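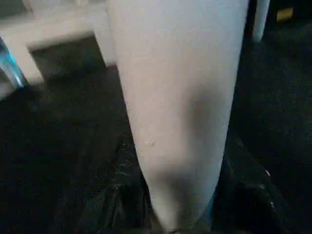 Kibet Kimaro told me to leave everything in one piece and pay for a bigger van, and I would like to know if other people agree with him.

Home | Ask | Moving house | Furniture | My posts | Sign in

Taking furniture apart before a move: how much is sensible?
Posted by Awuor Waweru, April

I am moving from Ballen to a smaller flat in Tsao at the end of the month. The distance is 22 kilometres. I have a bed, a wardrobe, a desk, a bookcase and several small plastic tables and stools. The new flat is on the second floor and the stairs have a narrow turn, so I cannot bring the wardrobe up as it is.

My fear is that furniture becomes weak when it is opened and closed again. The wardrobe was already moved once, and since then one door does not close well. I have asked Dudex for a price and they will carry everything, but they do not take anything apart. This I must do by myself in the evenings.

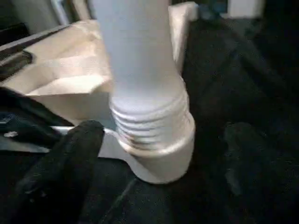
I also do not know in which order to work. If I start too early, I sleep on the floor for a week. If I start too late, I will be looking for screws while the men are waiting at the door.

Beatrice Kinyua

I have moved 7 times, so I can tell you what I do now. The wardrobe you must open, there is no choice with such stairs. Remove the doors first and keep the hinges on the doors, so that you only loosen the screws on one side. The back panel is usually thin and held by small nails. Take it out slowly with a flat tool and mark which side is the top.

Bookcase: leave it whole if it passes the turn. Measure the turn also at shoulder height, because the handrail takes away some centimetres. Chipboard does not like to be screwed many times in the same hole. If a hole is already loose, put in a wooden toothpick with a little wood glue and let it dry overnight before you put the screw back. 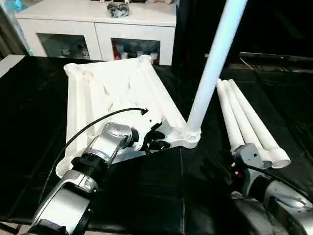 For the order, I begin with the things I do not use every day and finish with the bed on the last morning. Every piece gets its own small bag for screws, with the name written on it, and all the bags travel in my handbag – never in the van. The Allen key for the bed goes in the same bag.

Subira Were

just sell the wardrobe and buy a rail for clothes. I did this and I don't miss it

Sharon Ondieki

I agree with Beatrice about the bags. I would add only that you should take photographs of the joints before you open them, the bed especially, as the left and right rails look the same and they are not. Ask Dudex also if they bring blankets. When I moved, the firm had 2 for the whole van and my desk was scratched on the corner.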